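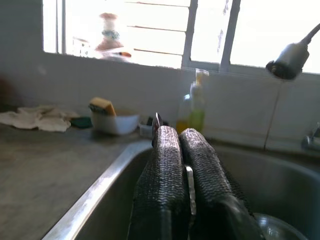 Jovgate, Thu 24 May

Workshop > Arm project > Gripper

Posts Parts list Archive Contact

The arm spent the evening at the kitchen sink again. I moved it up from the basement in April because I was tired of testing on wooden blocks, and the sink has everything that gives a two-finger gripper trouble: thin metal, round metal, and a window behind it that blows out half the image on a bright day.

Most of the work since the last post went into the fingers. The bare printed ones were fine on a sponge and hopeless on flatware. A fork handle would sit between them until the wrist turned, then swing down like a pendulum. I tried bicycle tube first, glued on. It gripped well for a week and then the glue let go at the tips, where all the load is.

The dark textured sleeves on there now were Fabian Kuster's idea. He has the bench across from mine at the shared shop and had a length of the stuff left over from a cable job. I cut two pieces, pulled them over the fingers and tied them off at the base with waxed thread. The ridges give a thin edge something to catch on. With the sleeves on, I can close on a flat piece of silverware and tilt the wrist to some 6 degrees past where the old fingers dropped it. That isn't much, but it covers the move from the basin to the rack.

The sleeves do have drawbacks. They hold water, so I take them off at night and hang them up. They also add thickness, and the closing position in software was wrong by enough that the motor kept pushing after contact. I found that out by smell. The servo is a Wamus, the smaller one, and it survived. The Rüegg supply it runs from has a current limit that I had set far too high. I have turned it down and added a check in the loop: if the position stops changing for two reads in a row, stop pushing.

The wrist camera is the other half of this. From where it sits, the fingers take up a lot of the view and anything low in the basin is partly behind them. A bowl at the bottom shows as a bit of curved rim and some glare. I had been picking the grasp point from the last image before closing, which is the worst one to use. Now the code takes a look from higher up, picks the point there, and goes down on that — no second guessing on the way.

Exposure is still a mess. With daylight in the window the camera darkens everything below it, and the right finger nearly disappears into shadow. I set the metering to the lower part of the image and that helped with the basin. The window goes white, but I don't need the window.

The log from the Wavby board is up to 3462 lines. I went through the grasp entries and there are 201 attempts since the sleeves went on. I haven't sorted them by object yet, so I won't give a success rate. Spoons seem easier than knives. Bowls I'm leaving alone until I have a better way to find the rim.

Next is a strain relief for the camera cable, which rubs on the wrist bracket, and a second pair of sleeves so I can work while the first pair dries. I also want to try a shorter right finger. If anyone has run a wrist camera next to a bright window and found settings that hold all day, leave a comment with the numbers.

2 comments 6 shares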